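The Long, Slow Comeback of the Home Sourdough Starter

The jar wakes up at seven in the morning. By then the flour and water I stirred together before bed have swollen into something that smells like yogurt and green apples, and if I put my ear close I can hear it tick. I have kept this starter going for two years now and I still get a small thrill out of lifting the lid.

My starter came from Priravholm, a fishing town with one bakery, where the rye is sold by the half loaf and is usually gone before lunch. The baker there scraped a spoonful into a paper cup, folded the top over and waved away my money. I carried it home wrapped in a sock. It had dried to a gray crust by the time I unpacked, and I was sure I had killed it, but I crumbled it into warm water with a little flour and 72 hours later it was climbing the glass.

That kind of toughness is what got me hooked. A starter is a crowd of wild yeasts and bacteria living on flour, and the crowd changes with whatever you feed it. Give it rye and it gets sharp and quick. Give it plain white flour and it mellows out, almost milky. Move it to a new house and it may sulk for a week – mine did – and then settle into its new habits as if it had always lived there.

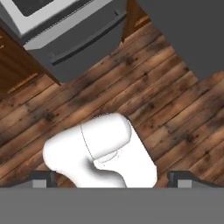

Rye people will tell you theirs is the only proper way to do it, and after a visit to the Jurkereo mill I can see why they get so worked up. The mill grinds on stone, slowly, and the flour comes out cool and a little damp between the fingers. They sell it in brown sacks with the harvest month stamped on the seam. I bought one marked September and baked from it all winter, and the first loaf was so full of flavor that I ate the heel standing up, with no butter at all!

Fresh flour does behave differently, though, and it pays to go easy. It drinks more water than the kind from the supermarket, and it ferments faster, so a dough you would normally leave until bedtime can be ready by late afternoon. My first few loaves with it spread out like pancakes. They tasted wonderful anyway (flat bread makes very good toast), and by the fourth I had learned to watch the dough and ignore the clock.

The mill also keeps a guest book by the door where visitors write down how long their starters have been alive. When I signed it, the count on the inside cover had reached 3,689 entries, in pencil and ballpoint and what looked like eyebrow liner. I could have stayed there reading all day. One had crossed an ocean in a shampoo bottle. One had been fed every morning through a divorce, a flood and three changes of address.

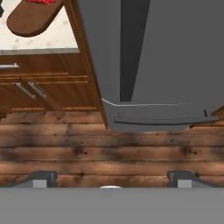

All this swapping has given rise to some wonderful gatherings. The one I love best is the Bavell Bread Fair, which fills an old rope works for a weekend every spring and draws 1,000 bakers, nearly all of them amateurs. You bring a jar, you leave with somebody else's. There is a long table for rye, a longer one for wheat, and a noisy corner for the people who bake with spelt, barley and boiled potatoes.

I came away last time with a stiff Italian-style starter, kneaded like dough and kept tied up in a cloth, and a slip of paper telling me to feed it twice a day and speak to it kindly. It makes a sweet, feathery loaf that pulls apart in strands. I am still getting the hang of it. The cloth has to be snug, but if you tie it too tight the thing bursts out of the knot overnight, and I have scraped it off the shelf more than once.

My everyday jar is a plain Aebischer preserving jar with the rubber ring taken off, so the gas can get out. On weeks when I'm not baking, it goes into the refrigerator and gets one feeding, and it has never held that against me. 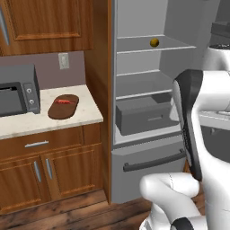 Getting Started With a Borrowed Spoonful

Ask around before you try to grow one from scratch. Bakeries that make real sourdough will often give you a little at the end of the day, and most home bakers are thrilled to be asked. You need only a tablespoon. Stir it into equal weights of flour and water, cover it loosely and leave it somewhere comfortable until it has doubled.

Feed it again the next day, and the day after that. Once it rises well every time, bake something simple: flour, water, salt and a good scoop of starter. Keep a bit back in the jar before you mix the dough. I forgot to once, and had to go knocking on doors with an empty cup.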